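Resizing a vintage cocktail ring -- worth it or leave it alone?
Posted in June by paste_and_proud

I inherited a big citrine cocktail ring, stamped Lindemann inside the band, and it's two sizes too large. 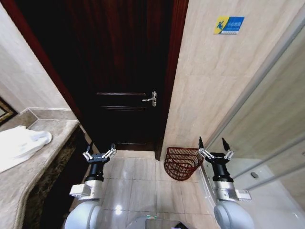

The shop in Brerkov quoted me 401 to take it down, which is more than the ring cost new, going by the receipt in the box. Has anyone had one of these cut? I'm scared of losing the stamp.

opalfruit
They can cut on the side away from the stamp. Any bench jeweler knows this. Whether yours does is another question.

gilt_trip
Don't cut it. Get sizing beads soldered in, pay 100, go home. I did it with a Gonesent signet and I've only lost it twice.

opalfruit
Beads won't take up two sizes. They stop a ring from spinning, and that's all they do.

gilt_trip
Mine stopped spinning. I'd call that a result.

Norus_collector
Before anybody solders anything, have the stone looked at. Old citrines don't love heat, and a good shop will unset it first. That may be why the quote is so high. Also, Lindemann pieces with a clean stamp go for roughly 4,000 now, so a resize might hurt the value.

opalfruit
Four thousand for the ones with the sapphire shoulders. A plain citrine went for 1,247 at the last sale I watched, and the band on that one had been cut. The bidders did not weep.

Norus_collector
I said "might."

paste_and_proud
Mine has no sapphires, so I guess I'm not retiring. I asked the shop and yes, the price includes taking the stone out and putting it back. They were a little offended that I asked.

gilt_trip
Wear it on your thumb.

paste_and_proud
Tried it. I looked like a minor pope. Booking the resize, will post when I get it back.

Contact us | Copyright Norus Jewelry Forum | Back to top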